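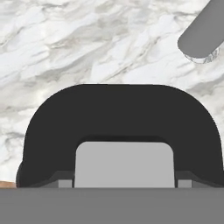
**Figure 6.** Rendered view of the white marble surface, with a gray cylindrical object at the upper right.

## 4.2 Listening test with the small center speaker

The second test compared two ways of reproducing dialog in a small living room. In the first condition, the voice was sent to a center speaker under the screen (Cindent). In the second condition, the center channel was switched off and the voice was divided equally between the left and right speakers (Sistari). The subwoofer, a Slanina model with closed cabinet, was the same in both conditions and its level was not changed during the test.

Ten listeners took part. All of them reported normal hearing, and 2 had earlier experience with listening tests. Each person heard the same short film passages from three seats: the middle seat, the left end of the sofa and a chair near the back wall. After each passage the listener marked on a paper strip from where the voice seemed to come.

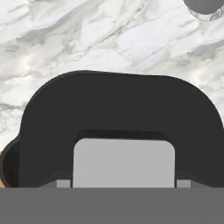

Zuzana Danko

In the middle seat we did not find a clear difference between the two conditions. Most marks were placed close to the center of the screen, also when the center speaker was silent. At the left end of the sofa the result was different. Without the center speaker, the marks moved strongly toward the left speaker, and several listeners wrote that the voice "did not belong to the actor". With the center speaker the marks stayed within the width of the screen.

The chair near the back wall gave the largest spread of answers. We suppose that this comes from the early reflection of the wall, but the measurements made in the Ganov room in March are not detailed enough to prove it. A small dip at 1624 Hz was present in this seat in both conditions, and it was not corrected before the test.

The listeners were also asked which condition they would prefer at home. Six chose the center speaker. The others said that the sound without it was wider and more pleasant for music passages, which were not a part of the original question. These comments are treated separately in Section 5.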